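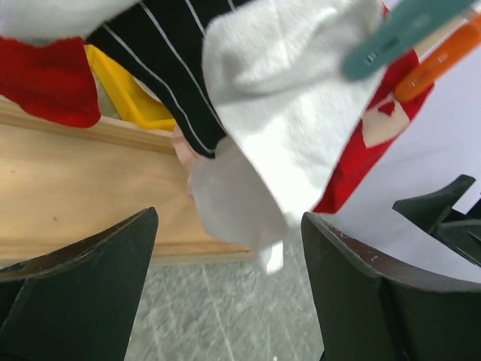 White terry towel, black pinstripe cloth and red heart print, with pegs at upper right.

Small-load drying: rack, hanger and pegs

Gallery updated 2020-01-03

This page belongs to the Gramura notes on indoor drying. It covers small loads: hand towels, light cloths, printed cottons and anything else that goes on a short rail or a peg hanger. Full-size airers and outdoor lines are on the Malleck pages. The pictures come first in each section and the working notes follow.

Mixed fabrics on one rail

Terry holds far more water than plain woven cotton of the same size. The loops on both faces increase the surface, but they also trap water against the ground cloth, and the lower hem is the last part to dry. Our test towel weighed 103 g dry and 300 g after hand wringing. A plain printed cotton square hung next to it was ready to fold well before the towel was.

Points to check when terry and thin cloth share a rail:

Hang the towel at the end with the better air flow. Thin cloths will dry anywhere on the rail.

Keep reds off whites until the reds have been through several washes. Contact between damp layers is enough to transfer dye, and a folded white towel will pick up a line of colour along the crease.

Shake each piece before pegging. On terry this lifts the loops – on woven cotton it removes most of the creasing.

Leave a gap between layers. Two cloths touching over their full width behave as one thick cloth.

Peg along the hem, with the jaws over the double thickness. Pegs set lower down leave a mark in the pile.

Coloured plastic pegs are easier to find in a basket than clear ones. The colour has no other use, although some households give each person a colour. Springs should be checked in August or whenever the pegs have spent a summer outside, as a weak spring will slip on terry long before it slips on cotton.

Wooden rack with square base

The rack has a square light-wood base, with upright posts carrying a dowel across the top. A white circular hanger is used with it, and the white plastic laundry basket is kept within reach. The dowel takes folded-over items and the hanger takes pegged ones.

A solid base gives the rack a low centre of gravity, provided the load is even. With all the wet pieces on one side of a hanger it will tilt, and the pieces then slide together at the low point. Load opposite sides in turn. For a rack of this type we work to a limit of 800 g wet weight on the hanger. The Palacios table gives 426 g for a single peg position on a heavier pattern, a figure we would not apply here.

Bare wood should be wiped after each use. Water collects where the post meets the base and raises the grain, and a raised grain will snag terry loops. A light rub with fine paper along the grain is sufficient – varnish is optional.
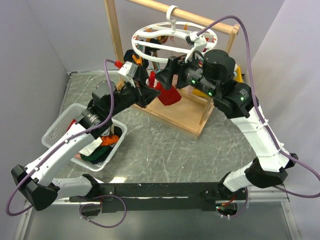
Related pages

Rirnier: peg types and spring strength
Malleck: full-size airers and outdoor lines
Palacios: load table for hangers
Gramura: folding and storing terry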